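Home | Forums | Halls | Library | Transport | Log in

This site uses cookies. By carrying on you agree to our cookie policy. OK

Wirside campus > Study space > Faleo bookings, anyone getting a desk?

**dampsocks**
So the Worku building reading rooms went over to booking only in May and I have had a desk exactly never. Everything gone by the time I'm up. 872 of us on the course list and the Faleo page says 80 desks. Eighty. Who signed that off. Is there a trick or do I just live in the canteen now

**ferrytimetable**
Slots drop at 8 in the morning, not midnight like the email said. Email was wrong. Set an alarm. Gone by ten past most days, quicker near deadlines.

**dampsocks**
ok that explains a lot. sat up till midnight twice refreshing the thing

**thirdfloorleft**
Don't agree it's that bad tbh. Went in last week at 4pm, no booking, half the desks on the top floor empty. Walked in, sat down, noone asked. People book and dont show up. The problem is no-shows, the number of desks is fine.

**ferrytimetable**
"noone asked" is luck. I got moved on twice, once with all my stuff out, and the desk then sat empty for the whole slot. Should release after 15 mins if you haven't checked in. They said it would when they brought it in, it doesn't. 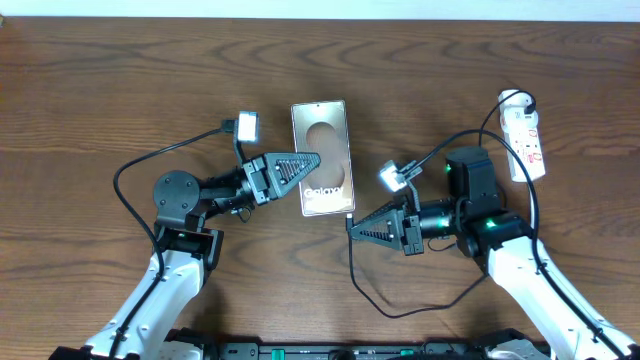
**quietzone_pls**
Check-in is where it falls over. You have to scan the code on the desk and the scan only works in the app, browser version just spins. So loads of "no-shows" are people sitting right there who couldn't check in!! Phone in my pic says Galaxy across the bottom of the screen so if yours is the same sort get the Android version, not the web page saved as a shortcut, they look identical. Took me a fortnight to work that out. Help desk didn't know either.

**thirdfloorleft**
fair, didn't know that about the shortcut. Still think people hog. Someone on my corridor books morning AND afternoon every day and stays in bed

**dampsocks**
Name and shame (joking)

**bikeshed129**
Why is everyone ignoring Iditz House. Room 129, ground floor, no booking at all, open till late. Carpet smells and it's a ten minute walk up the hill but you will get a seat.

**ferrytimetable**
Was closed for exams when I tried. Sign on the door, nothing online. Also freezing.

**bikeshed129**
Only shut in the mornings for that. Bring a jumper

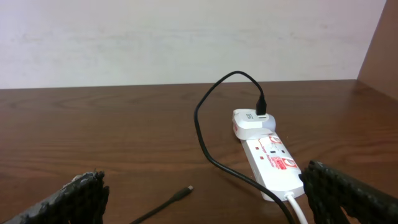

**newhere_pg**
Can you book a desk for someone else on Faleo?

**quietzone_pls**
Only group rooms, and each person still has to check in on their own login. Single desks are tied to whoever booked them.

**newhere_pg**
thanks. bit daft for group work but ok

**thirdfloorleft**
Group rooms are a whole other thread. Two hour limit and they boot you at 1hr 50

**ferrytimetable**
There's a feedback form at the bottom of the library page, under opening hours. Takes two mins. If enough of us put "release after 15 minutes" they might switch it on. Much rather that than more desks tbh, where would they even go

**dampsocks**
I'd rather have more desks AND the release thing. Filled it in anyway. Alarm set for 7.55, will report bakc

**bikeshed129**
129. Just saying.

**dampsocks**
Update, got one!! By the radiator. App version, scan worked first time, cheers quietzone

Print this page | E-mail this thread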